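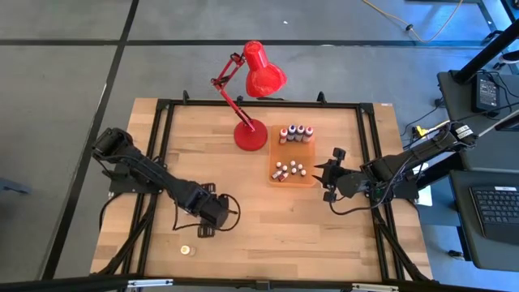

3.2 Study sites and procedure

The study was carried out in the town of Nonby, where most households dry their clothes indoors for a large part of the year. We selected two apartment buildings, called Yaman and Dokico after the streets where they stand. Both have the same floor plan, but Yaman has mechanical exhaust in the bathrooms, while Dokico is ventilated only through window vents that the residents open and close by hand.

In total 155 households received an invitation letter, and 30 of them agreed to take part. Each household got a small humidity logger, which was placed on an inner wall of the room where the laundry is usually dried. The residents were asked not to move the logger and not to hang textiles directly over it. A paper diary was also given, in which they wrote the time when each load was hung up, the time when it was taken down, and whether a window was open. We kept the diary to one page for each week, as a longer form had been filled in poorly during our pilot in May.

The loggers saved one value every 20 minutes. Data were read out with the Matatik software and then matched with the diary entries by hand. When the diary and the logger did not agree, for example when a load was written down but no rise in humidity could be found, we kept the entry and marked it as uncertain. Uncertain entries are used in the description of habits (Section 4.1) but are left out from the calculation of drying time (Section 4.2).

Drying time is defined here as the period between hanging up and the moment when the relative humidity of the room has returned to its level before the load. This definition is not the same as the time when the residents considered the clothes dry – many of them left the rack standing until the next morning, and a few until the next load. For this reason the two measures are reported separately, as shown in Figure 3.

Figure 3. Drying time from logger data and time on the rack from diaries, by building.

One limitation should be mentioned. Saturday was the most common washing day in both buildings, and several households then hung up a second load before the first one was taken down. Such overlapping loads were treated as one event, starting with the first load and ending with the last. This makes the drying times for that day longer than they would be for single loads, and the effect is probably stronger in Dokico, where the racks often stand in the living room.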